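Chapter 5
Open Containers: Baskets, Walls and Color Groups

5.1 Scope of the chapter

The preceding chapters dealt with closed boxes and lidded bins. This chapter turns to the open plastic basket with slotted or mesh sides, the most common container in small-parts storage and in household sorting. The reader will learn to describe a basket by its rim, wall, base and handle, to group a mixed set, and to lay the set out on a table before it is put away.

The terms follow the usage of Husar's sorting manual (Trummer, 30 pages), which is reprinted in part in Appendix B.

5.2 Parts of a basket

The rim is the thickened edge at the top of the wall. It stiffens the opening and gives the hand a surface to hold. A rounded rim is easier on the fingers than a cut one and is less likely to catch on a neighboring basket during stacking.

The wall may be solid or open. In an open wall, the slots are arranged in rows, and the strips of plastic between them carry the load. Slot height and spacing differ from one model to the next. Two baskets of the same color should therefore be compared at the wall before they are treated as a pair.

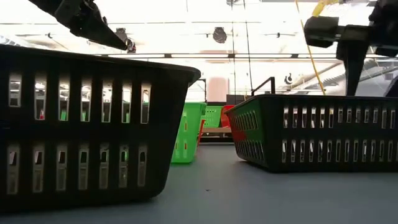 Figure 5.1 Black slotted baskets on a gray tabletop. Note the rounded rim at left and the upright handle at right.

An open wall also lets the user see color through it. This is useful on a shelf, where the basket behind can often be identified without moving the one in front – provided that the front basket is not full.

A handle may lie along the rim or stand above it. A standing handle adds to the height of the basket and must be included when shelf clearance is measured.

5.3 Grouping by color

Color is the fastest property to sort by and should be used first. Size and wall pattern are checked afterward, within each color group. Shades that differ slightly, such as red and pink-red, are placed in one group unless the storage plan lists them separately.
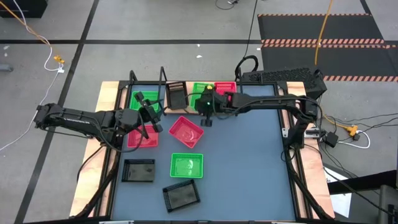
Figure 5.2 A set of nine baskets before grouping: three green, three red, three black.

A basket standing on its edge shows its base and takes up little table depth, but it can hold nothing and may tip. For grouping, set every basket flat with the opening up. Work from the far edge of the table toward the near edge, and keep one clear area for the group being formed.

5.4 Terms used in this chapter

Base: the bottom panel, solid or slotted.
Clearance: the free height above the rim or handle.
Color group: all baskets of one color, regardless of size.
Nest: to place one basket inside another of the same shape.

Nesting is treated in Section 5.5, together with the Hendar method of marking rims.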